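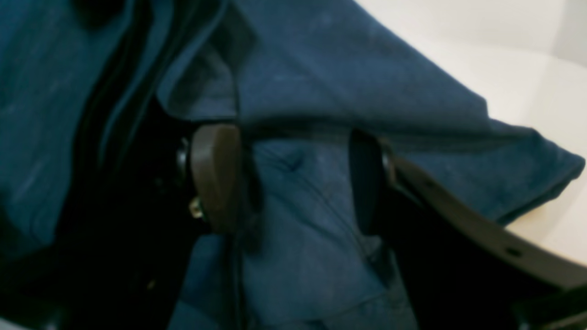

The folding of household cloths receives little attention until the linen cupboard will no longer close. At Nirkumeo, the housekeeping college in Landell, it takes up two full mornings of the first term. Students learn on plain navy cloths, and their work is judged by the edges.

The college issues each class with 80 cloths and a short printed guide, last revised in June. A crumpled cloth is first opened out on a pale table, where dark edges show clearly. One corner is found, then its neighbour, and the cloth is lifted by both before any fold is attempted.

Small cloths are often brought to the front of the table, so that the lower part can hang while the upper part lies flat. Creases are eased out by hand — the iron is reserved for table linen. 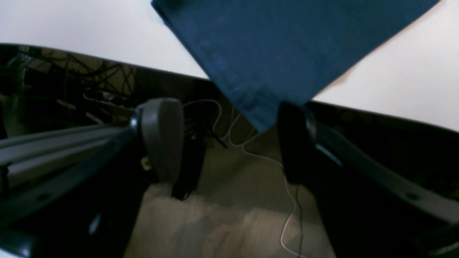

Riet Segers holds that the hanging method is overrated, and that a cloth laid wholly flat and smoothed from the middle gives a truer square.

The college permits both methods. Its guide asks only that corners meet and that the folded edge face outwards on the shelf. Stock is checked at the end of term, when 1098 pieces are refolded and returned to the Khosravi store.
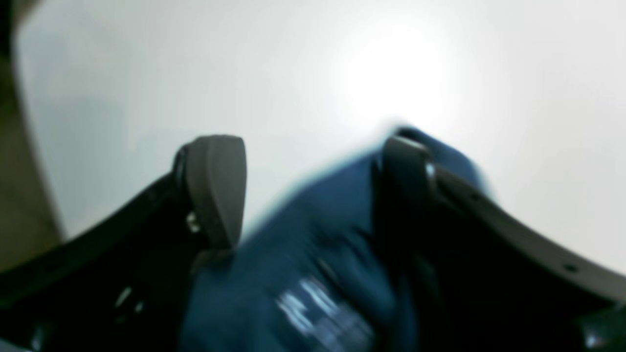 Dark blue cloth, gathered up before folding or after it.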